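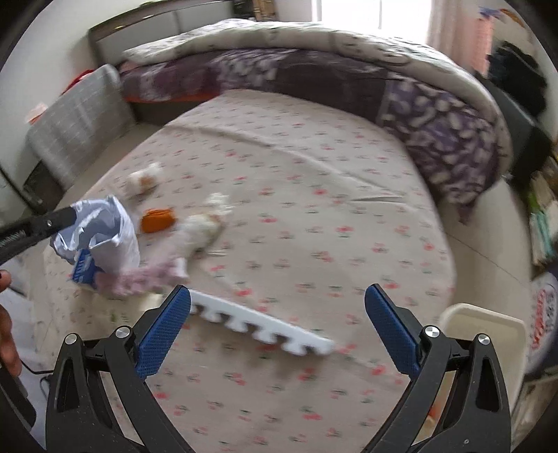

A hand-held gripper with its jaws open over a patterned tablecloth, with household items and an open plastic bag to the left.

Belance opens its library of hand-taught household tasks

8 May release from the Dodano project team

May 8, 2022 – Belance is delighted to release the first collection from Dodano, its project on teaching robots everyday jobs by hand. The collection holds 1,961 complete demonstrations of tidying, sorting and packing, all of them recorded in ordinary homes, and it is free for any research group to use.

Every demonstration was made by a person holding a gripper and doing the job with it. The tool opens and closes like the hand of a robot arm, and a camera on it records what the fingers are near and how they move. A robot can then learn from those recordings, with no arm needed in the home at all.

We began in February with a simple wish – to get out of the lab and into rooms where people live. Bedrooms, kitchens and hallways have soft things, shiny things and creased tablecloths, and we wanted all of it! The recordings come from 163 homes in and near Lerkutier, and the people who took part chose many of the objects themselves.

Small plush toys proved a favourite. They squash, they roll and they hardly ever sit the same way twice, so they make lovely practice for a pair of soft finger pads.

Training on the collection has already started with Yan, our two-armed test robot, and we will publish the first results, good and bad, on the project page.

A second round of recording is planned, with 185 homes signed up so far. It will add folding and table laying – both asked for again and again by the people taking part.

Research groups can request the files through the Dodano page on the Belance website.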